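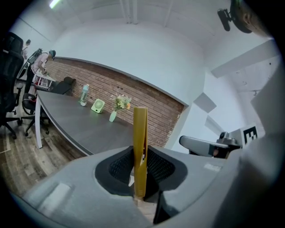

TRERSIDE, 5 December 2023

The Corkis desk fan comes in a mint green that goes suspiciously well with a bud vase, and I suspect that's how it ended up in my cart. It has 3 speeds. Low is a rumour. Medium is pleasant. High will relocate any paper within 60 cm, so my invoices now live in a drawer.

The square body stays put on a charcoal tabletop and hasn't bothered the flowers yet. The grille is a pain to dust. Semaan sells it for $20 less than the grey one, same fan, duller colour. I'd buy it again, in March, like a sensible person.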